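About Plamalar

Plamalar began with a borrowed hall, one very large pan and a Tuesday evening when Sumathi Poduval offered to show a few neighbours how she makes her mother's tamarind rice. Two of them came back the next week with friends, and we have been teaching people to cook ever since (and feeding them, which we suspect is why they stay!).

These days Sumathi runs the South Indian courses with Vignesh Krishnan, while Prakash Pai looks after bread, pickles and anything that needs leaving overnight. Classes are kept to eight people, and a full course lasts 13 weeks with a short break in the middle.

Bottles and other containers on the marble island: 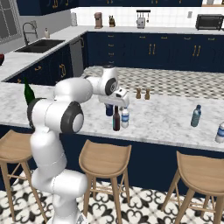
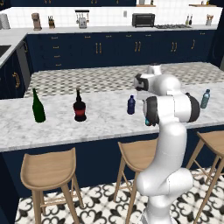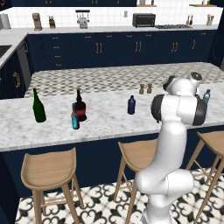 You don't need any experience to join us, and you needn't bring anything but an apron and a tub for leftovers. If you're not sure which course would suit you, do ring and ask for Prakash, who will happily talk you through all of them, probably at some length.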